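Skinder pop-up notes and data — read me first

Hi, and thanks for grabbing this. I put the folder together after spending most of June going to brand pop-ups and writing down what people did once they got through the door. It started as a spreadsheet for my own pitch meetings and then Rasmus Avotiņš asked for a copy, and then his whole office wanted one, so now it has a README.

What's in it

One CSV, events.csv, with 87 rows. Each row is one visit to one activation. There are 13 columns, and most of them explain themselves (brand, city, indoor or outdoor, free or ticketed). The ones that don't:

wait_min — minutes from joining the line to getting in. I timed these on my phone.
giveaway — what you walked out with. Free text, and yes, I spelled "tote" three different ways. Sorry!
staff_talk — did anyone working there start a conversation with me? Yes or no.
mood — my own score out of 10, written down before I left the block.

There's also notes.txt, which is just me rambling. Read it if you want to know why the Osteck coffee truck got a 10 and the Osteck rooftop party got a 3 (the short version: the truck had shade and somebody asked my name).
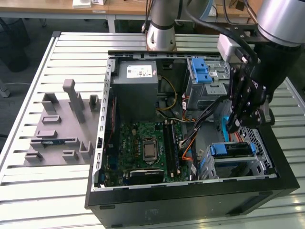

The mood column is the one I'd be careful with. I was tired for some of these and hungry for others, and a free sandwich does wonders for a score. The Leitão tasting room is a good case — lovely bread, terrible line, and I gave it more than it deserved. If you're making charts for a client, please use wait_min and staff_talk first and treat mood as color.

Other stuff that might trip you up

Vornar ran the same event in different cities under different names. I kept the names as they were on the door, so group by brand if you want them together.

Blank in wait_min means I forgot to start the timer. A zero means I walked right in. Don't fill the blanks with zeros, I did that once and the averages looked fantastic.

I paid my own way into everything ticketed, apart from the Vornar opening night, where I was on the guest list. That row has "guest" in the last column.

Using it

Go ahead and use it for decks, class projects, blog posts, whatever you like. A mention of Skinder would be nice. Please don't present it as a survey, though — it's one person with sore feet and a phone.

If you find a mistake, send me the row number and what you think it should say. I fix things in batches, usually late in the evening, and I add a line to changes.txt each time.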